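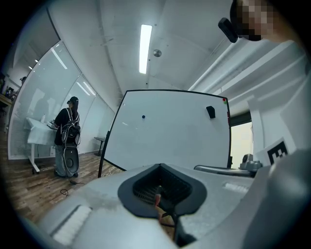 Most meetings at a company our size should be written down before they are held. I ran the office at Follovach for 9 years, and I watched good people lose whole mornings to talk that one page would have settled. We had a whiteboard in every room. A board with a few magnets, an eraser and hardly anything written on it is a familiar sight to anyone who books rooms for a living. People like having one nearby, and then they talk.

My rule was simple. Whoever called the meeting sent a page by 2 in the afternoon the day before. Without a page, the room went back on the list. Glenys Holroyd in purchasing thought this was rude, and told me so. She said some people think better out loud. I agree that they do, but eight others shouldn't have to sit through it.

In September we dropped 188 bookings from the calendar. A few came back under other names. The Zaveo contract review came back as "catch-up" and ran for two hours. I would still keep the rule, and I would be stricter about anything called a catch-up.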